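Westau Comedy Weekend: frequently asked questions

Last updated in February. If your question isn't answered on this page, write to the festival office using the form on the contact page. Replies usually take a few days, longer in the fortnight before opening night.

General

What is the Westau Comedy Weekend?

A three-day festival of stand-up, sketch, improv and character comedy held in Westau every spring. There are 26 shows in this year's programme, most of them an hour long. The opening gala and the final of the new act competition are longer and have an interval.

Who runs it?

The festival is run by a small office above the Barta Theatre. Ximena Sepúlveda is the festival director and chooses the main programme. Gizella Kiss looks after the new act competition, the workshops and anything to do with performers' travel and accommodation.

Where are the venues?

The main house is the Barta Theatre, which hosts the gala, the final and the evening headline shows. The Vornon Rooms, on the other side of the square, have an upstairs studio and a downstairs bar room. Late shows are in the Dridemen cellar, which you reach through the yard next to the bookshop. All the venues are a few minutes' walk from each other.

Is it the same as the comedy night at the Dridemen?

No. The monthly comedy night is run separately and has its own mailing list and its own tickets. Festival passes can't be used for it.

Tickets

How do I buy tickets?

Online through the festival website, or in person at the Barta box office. The box office opens at 11am and closes when the last show of the evening has gone in. We don't sell tickets by phone.

Is there a festival pass?

Yes. A pass covers every show in the Vornon Rooms and the Dridemen cellar. It doesn't cover the gala or the final, which are ticketed separately. You still need to reserve a seat for each show with your pass, and you can do this at any time after you buy it. Unreserved pass holders are let in if there's room once ticket holders have been seated.

Are there concessions?

Students, people under 26, people on a low income and anyone over state pension age can buy concession tickets for all shows except the gala. We don't ask for proof when you book, but the front of house staff may ask to see something at the door.

Can I get a refund?

If we cancel a show, you'll be refunded in full to the card you paid with, booking fee included. If you can't come, we'll exchange your ticket for another show up to 8 hours before the start time, subject to availability. We don't give refunds for a change in the line-up at a mixed bill, as these often change at short notice.

A show I want is sold out. Is there a waiting list?

There's no waiting list online. Returned tickets go back on sale at the Barta box office on the day, from 5pm, for every venue. You need to be there in person and you can buy no more than two.

I've lost my confirmation email. What should I do?

Give your surname and postcode at the box office and they can find your booking. You don't need to print anything.

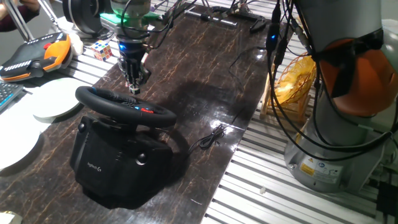

Can I transfer my ticket to a friend?

Yes, single tickets can be passed on without telling us. Festival passes have a name on them and can't be shared or transferred.

At the venue

What time should I arrive?

Doors open fifteen minutes before each show. Seating is unreserved in the Vornon Rooms and the Dridemen cellar, so come earlier if you want to sit together. The Barta has numbered seats.

Can I come in late?

At the Barta, latecomers are seated at a suitable break, normally after the first act. In the studio and the cellar you have to walk past the stage to reach the seats, so we can't admit anyone once a show has begun. Tickets for missed shows are not exchanged.

Will I be picked on if I sit at the front?

It depends on the act. Some comedians talk to the audience a good deal and others not at all. Listings say "audience interaction" where the performer has told us it's a large part of the show. If you'd prefer to be left alone, sit a few rows back.

Can I take photos or film?

Please don't photograph or film during a show. Many performers are trying out material that isn't finished, and they don't want it online. Staff will ask you to put your phone away, and if you carry on you'll be asked to leave. Photographs in the foyers are fine.

What is your policy on heckling?

Don't do it. If someone is spoiling the show for other people, staff will speak to them once and then remove them without a refund.

Can I take drinks in?

Yes, in plastic cups, at all venues. Hot food isn't allowed in any of the rooms. The Barta bar takes interval orders before the show. The cellar bar closes while an act is on stage and opens again afterwards.

Is there an age limit?

Shows in the Barta and the Vornon Rooms are 16 and over unless the listing says otherwise. Late shows in the Dridemen cellar are 18 and over and you may be asked for identification. There are two family shows, both in the afternoon in the studio, for children aged 8 and up. Children must come with an adult, and the adult needs a ticket as well.

Do you give content warnings?

We print the ones performers send us. They're listed at the bottom of each show page, where you can open them or leave them closed. New material nights have a general warning, since we don't know what will be in them.

Access

Are the venues step-free?

The Barta Theatre has level access from the street and a lift to the circle bar. The Vornon Rooms bar room is step-free through the side door. The upstairs studio is reached by a platform lift which takes one wheelchair user at a time, so please allow extra time. The Dridemen cellar has a flight of steep stairs and no lift. We're sorry about this. Every cellar act is also asked to do a shorter set in the bar room during the weekend, and these sets are marked in the programme.

Do you offer free companion tickets?

Yes, for anyone who needs someone with them in order to attend. Choose the companion option when you book, or ask at the box office.

Which shows are interpreted or captioned?

The gala and the final both have a sign language interpreter, who stands on the left of the stage as you look at it. Ask for seats in rows C to F on that side when booking. Three of the studio shows are captioned and are marked CAP in the listings.

Is there a relaxed performance?

There is one, at 2pm in the studio. The lights are kept up slightly, the sound is lower, and you can come and go as you like.

The new act competition

Who can enter?

Anyone over 18 who has been performing for less than three years and has never been paid for a solo show of half an hour or more. Double acts and sketch groups are welcome. You don't have to live near Westau.

How do I enter?

Send a link to an unedited video of up to five minutes, filmed in front of an audience. The sound matters more to us than the picture. Put your name, the place you were performing and the month it was recorded in the description. Entries close at noon on the last day of February.

Is there an entry fee?

No.

How does the judging work?

There are two heats in the Vornon Rooms, with eight acts in each. Three acts go through from each heat, and the judges pick two more from the runners-up, so eight acts perform in the final. Heats are judged on a five-minute set and the final on a set of eight minutes. The audience vote decides one of the places in each heat. It isn't used in the final.

Can I do the same material in the heat and the final?

Yes, and most people do use some of it again.

What does the winner get?

A cash prize, a paid half-hour slot at next year's festival and a day with a director to work on it. The runner-up gets a paid spot on one of the mixed bills. Everyone who reaches a heat has their travel paid, up to the limit given in the rules.

Can I have feedback if I'm not chosen?

Gizella Kiss sends a few lines to every act that reaches a heat. We can't give feedback on videos.

Performing and working with us

How do I get a slot in the main programme?

Applications open in September and close in November. We need a short description of the show, a running time, a recording of at least twenty minutes and a list of your technical needs. Ximena Sepúlveda reads all the applications and replies by January whether or not the answer is yes.

Do I have to pay to perform?

No. We don't charge registration or room hire. Performers in the main programme are paid a fee or a share of the ticket income, whichever is higher.

What equipment do the rooms have?

All three buildings have a PA, two wired microphones and a basic lighting rig. The Barta and the studio also have a projector. If your show has video or sound cues, send the files a week ahead and bring a copy with you. Technical rehearsals in the studio are half an hour, so please don't plan anything that needs a long set-up.

Can I review a show?

Press tickets are available for most shows, one per publication. Ask through the contact form, saying who you write for and which shows you want to see. Work-in-progress shows are not open for review.

I left something behind. Where is it?

Lost property from all venues is taken to the Barta box office at the end of each night and kept there for a month after the festival.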